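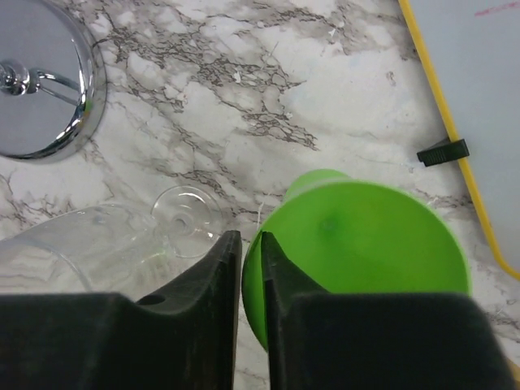

Notebook, Climevley student project, February, afternoon session

Started at 14:10. The arm was already warm from the morning group, so we skipped the long homing and did only the short one. Wrist camera exposure is fixed now at the value from last time. Please do not put it back to automatic, the colours move too much between the runs.

Task for this block: pick up a thin-walled thing by its rim, lift, hold, put down again. Things used were the green funnel and the wine glass, both starting on their side. We drive by hand with the Josum controller, no policy running yet.

Results, funnel: 40 attempts, 11 lost. Most of the lost ones went the same way. One finger touches the rim first, the funnel rolls on its cone and the second finger closes on nothing. It is better to come down slowly and stop before closing, then correct sideways. I wrote this also on the sheet by the keyboard.

Results, glass: only 2 attempts and then I stopped. The camera has difficulty with it, on the marble pattern I could hardly find the edge of the bowl on the monitor. For the operator it is tiring too. I propose that we take the glass by the stem and leave the rim for later.

Log counter stands at 2137 after this session. The numbers before the change of fingers are in the old folder, do not mix them.

Small problems:
- The left finger screw was a little loose after the break. Tightened by hand, it needs the proper key.
- Closing force at the Sestby setting is too high for the funnel, it bends the rim. I went one step lower and it holds still well enough.
- Arumugam script for cutting the recordings stops when a file name has a space in it. Use underscore.

Question for the next group: should we count it as a success when the funnel is lifted but turns in the fingers? I counted yes. If you count otherwise, write it at the top of your page so that we can compare.

Stopped at 16:45, arm parked, power off at the wall.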